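Evaluation of the Cekemik Teleoperation Kit for Household Laundry Tasks
Project report, Robotics Workshop module
Submitted Tue 3 May

3. Test set-up

The Cekemik kit is sold by Killico as an add-on for humanoid platforms. It comprises a head camera, a wrist camera, the Estrella recording software and a one-year support plan. The price quoted to us in February was 1842 euros, excluding delivery.

The task was to take hold of a garment in a basket and lift it clear of the rim. We logged 643 attempts in total, of which 436 were marked complete by the operator. Attempts where the software lost connection were logged as failures.

The basket is perforated white plastic and was placed on a round wooden stool, which puts the cloth within reach of the right hand without bending the torso. Cable routing was left as supplied.

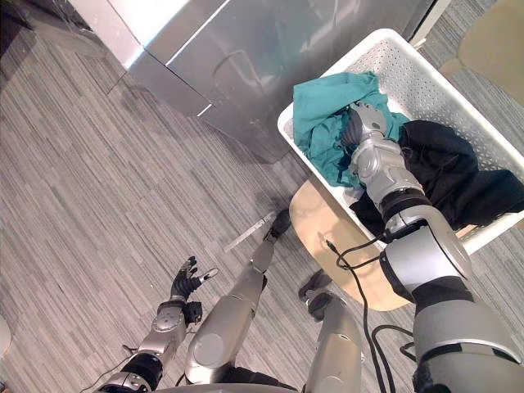
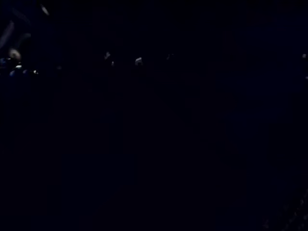 Figure 2. Head camera view with the right hand in the basket (first) and wrist camera view (second).

3.1 Camera performance

The head view was usable for choosing a garment. Teal and black cloth were easy to tell apart, although the hand hides part of the fold it is touching. The wrist view in Figure 2 is mostly near-black, with a few faint highlights in the upper part, and we could not identify objects from it. The manual gives no minimum light level – Killico should add one.

Exposure on the wrist camera can only be set in the Estrella configuration file, and a restart is needed after each change. The Warnar kit, reviewed in section 5, has a slider for this.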